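# Fladeretti hand-held gripper, pair, with Karitz pad blocks

Sold as a pair, 3,772 for the set. We stock it, and we have opinions about it.

Fladeretti pitches this as the gripper for soft goods: bags, sleeves, folded fabric, anything that slides out of a hard jaw. The brochure says the pads last the life of the tool. We wanted to see that for ourselves before repeating it, so we put a pair on zipper bags, the most annoying thing we could think of that still fits on a board.
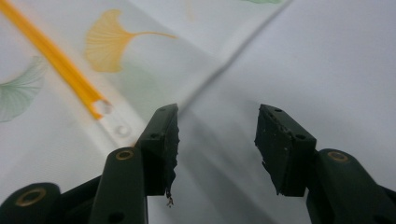 *Open jaws over the ginkgo-print material. Note the inner edges of both pads.*

The edges are ragged, with small chips gone. Fladeretti calls this "normal bedding-in." We call it wear, and we'd budget for it. The finger segments are another story. They're plain dark green plastic with brass-colored grommets at the joints, and we have no complaint about them so far.

## What we tried

- Pinching a bag corner and holding it taut with both grippers
- Picking up one layer of thin film from a flat sheet of paper
- Closing a zipper strip from end to end
- The same three jobs with the Phuthong pads swapped in

Corners are easy. Any gripper we sell can do corners. Single-layer film is where the brochure gets optimistic: the Karitz pads want a fold or a wrinkle to bite on, and on flat film they skate.

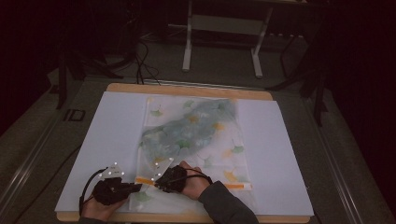
Zippers land somewhere in between. You need one hand to keep tension and the other to travel along the strip, and if the tension hand drifts, the strip buckles and you start over. A patient operator will manage it. Whether a policy trained on that operator will manage it is a question the brochure answers with a stock photo.

The Phuthong pads are softer and did better on film. They also cost 135 a set and pick up lint like a lint roller.

## Specs, as claimed

| | |
|---|---|
| Sold as | Pair |
| Weight, each | 700 g |
| Warranty | 18 months, pads excluded |
| Spare pads | Karitz or Phuthong |
| Controller | Grameck, sold separately |

Read the warranty line twice. A pad that lasts the life of the tool shouldn't need excluding.

## Should you buy it?

If you handle fabric or filled bags, yes, with a spare set of pads in the same order. If your work is mostly flat film, ask us for a loaner first. Returns on opened sets are store credit only.

Page last checked 24 Dec 2024.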